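Nundik Home Trial, Room Inspection Checklist (Floor Chores)
Revised Sunday, December 2, 2018
Checklist kept by Stefaniia Melnychuk, Dovhaniuk workshop

Purpose of this list

We use this list before the arm is allowed to do chores in a lived-in room, and again after. The chores are picking things from the floor, closing drawers, moving light objects to a table, and wiping. The question of the trial is simple: can the machine do this work yet, at a level where a tired person would be glad of it? My comments are under each item. Where I write "pass," I mean pass for this trial and not for sale to customers.

Please excuse my English. I prefer to write it myself so that the meaning stays mine.

Section A. Before power

A1. Emergency stop is within reach of the person who supervises, and it was pressed once as a test.
Result: pass.
Comment: The button was tested with the arm lifted and with the arm low. After the stop, the arm sinks a little before the brake holds. Keep hands out from under it, also after the stop.

A2. Cable of the arm is fixed at the base and has slack for full turn.
Result: pass with remark.
Comment: The clamp from Bromier is good, but the screw becomes loose during a long session. I put it in the list to tighten again at lunch.

A3. Finger tips checked for cracks and for dirt.
Result: pass.
Comment: Wipe with a dry cloth only. In January we will decide if we order a harder tip. The present one holds a sock very well and a coin very badly.

A4. Grip force is set to the household value.
Result: pass.
Comment: Somebody had left the shop-floor value from the work with brackets. It was corrected before start. I ask everybody to return the setting when they finish, and to sign in the book.

A5. Children and animals are out of the room.
Result: pass.

Section B. The room

B1. Floor is clear of loose rugs, coins, and small toys which are not part of the task.
Result: pass.
Comment: The grain of the wood is a small trouble for the software. A dark swirl in a board was proposed as an object to pick in the morning run, and the arm went down to take it. It touched the floor softly and stopped, as it should. A person would never try this, so I count it against the machine, even if there was no damage.

B2. Hanging cords are lifted, tied, or marked as forbidden zone.
Result: fail on first check, pass on second.
Comment: A cord which hangs in a curve is the worst thing in a home for this arm. The planner sees the wall and it sees the furniture, but a thin cord it sees only sometimes. On the second check the zone was marked by hand in the software. For a family this is not acceptable. They will not mark zones each time they move a lamp.

B3. Drawers and doors are in the position written on the task card.
Result: pass with remark.
Comment: The card must say how far a drawer is open. "Open" is not enough. See also C3.

B4. Furniture legs are known to the map.
Result: pass.
Comment: Straight legs are no problem. Legs with crossbars are difficult, and the arm needs to come from the side with the larger gap. We lost the morning on this before somebody moved the base.

B5. Light in the room is even.
Result: remark.
Comment: Bright white surfaces near the base disturb the distance reading. Close the curtain when the sun is on that side. I tried also with a lamp only, and the result was better than by daylight.

Section C. The chores

C1. Pick a sock from open floor.
Result: pass.
Comment: Good work, quiet and without drama. It takes 22 seconds from the command until the sock is in the basket. I do it in two, but I have to bend, and my mother cannot bend. For her 22 seconds is fine.

C2. Pick a flat object (card, envelope) from open floor.
Result: fail.
Comment: The tips come together above the card and push it. We had 11 attempts and the card was lifted in 2 of them, both times when the edge was already bent up. People slide the card to the edge of something or use a fingernail. The arm has no fingernail. Plusus offers a thin blade for the tip, but I don't want a blade in a home.

C3. Close a drawer.
Result: pass with remark.
Comment: It pushes with closed fingers, low and in the center of the front panel. When the drawer runs straight, it closes well. When it sits a little crooked on the slide, the arm continues to push with the same force and does not feel that something is wrong. A person would wiggle. I ask that the push is limited and that after a limit the arm goes back and reports.

C4. Put a light object on a side table.
Result: pass in the middle of the table, fail near the edge.
Comment: On a round top the arm thinks that the corner exists. One plastic cup was placed in the air and fell. Nothing was broken. Please use only plastic until the table shape is corrected in the map.

C5. Wipe the table top.
Result: not tested.
Comment: The cloth holder did not arrive.

C6. Pick a cord from the floor and put it aside.
Result: fail, and stopped by supervisor.
Comment: I stopped it because the cord went around the wrist joint. Do not repeat without a second person present.

Section D. Floor position and rest position

D1. With fingers closed, the tips meet evenly and no object is held between them.
Result: pass.
Comment: Check by eye and also with a strip of paper. The fingers have long openings, and a thread or hair can collect there, so look through them against the floor.

D2. There is free floor in front of the tips before the first command.
Result: pass. 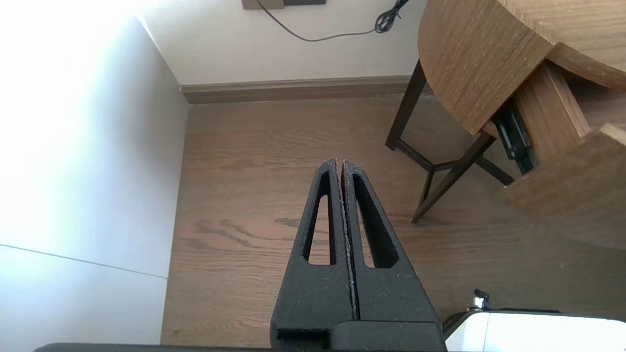 Remark added to the list by the second reader: I think D is the only section where we are ready. The arm can wait in a room without harming anything, and I would let it wait in my own home. But Section C was done in a room prepared by people who know its weak sides. I would like to see the same chores after an ordinary evening, with the bags on the floor and the chair in the wrong place. Also I don't agree that C1 is a pass if somebody must first remove the cords.

Answer from S.M.: I agree about the ordinary evening and will put it as C7. About C1, I keep the pass, because the item tests only the sock. The cords are in B2, where I wrote fail. If we mix the items, we will not know later what to repair.

D3. Furniture near the arm is not inside the swing when it goes to rest.
Result: pass with remark.
Comment: Measure with the real swing and not from the drawing. With the fingers mounted the hand is longer than the drawing shows.

D4. Arm returns to rest without scratching the floor.
Result: pass.
Comment: I checked the boards on my knees with a flashlight. No new marks. Old marks are drawn on the plan so they are not counted again.

Section E. After work

E1. Power off, key removed, key in the box.
Result: pass.

E2. Session log saved under number 1149.
Result: pass.
Comment: The log has a gap during the stop in C6. The handwritten note covers this time, please keep both together.

E3. Room returned to the people who use it.
Result: pass.
Comment: Putting everything back in place was done by hand, by me, and was quicker than all of Section C. I write it here because it belongs to the question of the trial. For now the machine can do one or two chores well in a room which is made ready for it. The making ready is still our chore.

Open points for next inspection
Push limit for drawers (C3).
Round table in the map (C4).
Cloth holder (C5).
Ordinary evening test (C7, new).
Bromier clamp, ask for a locking screw (A2).

Signed: Stefaniia Melnychuk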